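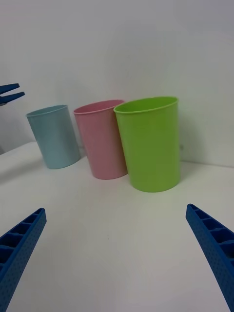
Teodoro Cisneros wrote back that the stop names in the August file were finally the ones drivers use, and could we please never go back to the old codes. Done! The codes are gone for good.

Home | Files | Fields | Changes | Contact

Castemus Fares: README

Castemus Fares is a table of what riders pay on the shared vans between Prorness and Nieto, stop to stop, in both directions. We started it after Wurkon opened its booking app on the same road and everybody (us included!) wanted to know what it did to the price of a seat. It now covers 16 stops and 90 days of fares, and we're really pleased with how much you can see in it already, even with a plain spreadsheet.

What's in the download

fares.csv has one row per trip: date, departure hour, boarding stop, exit stop, fare paid, and whether the seat was booked ahead or paid for at the door. stops.csv gives each stop its name and its order along the road. Fares are in local currency, whole units, with luggage fees in their own column so they don't muddy the comparison.

How it was collected

Riders sent in their fares by text message, and Rodica Moldovan typed them up the same evening. App fares come from booking receipts that riders chose to share. We dropped names and phone numbers before anything was saved to the table.
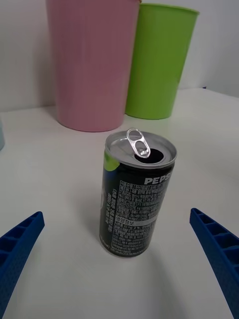
Known gaps

- Departures before sunrise are thin. If you ride then, please write to us!
- The market stop moved 200 meters up the road during collection. Both spots share one name in stops.csv.
- Holiday fares are flagged "H" and run high, so filter them out before you work out averages.
- On 3 days the text line was down and only app fares came in.

Changes

December 18, 2020: new stop names, luggage column added, duplicate rows removed.

Using it

Free for any use, with credit to Castemus Fares. If you make a chart or a map, send it over, we love seeing them.

Print this page | E-mail this page

Contact Castemus Fares | © 2020 Castemus | Back to top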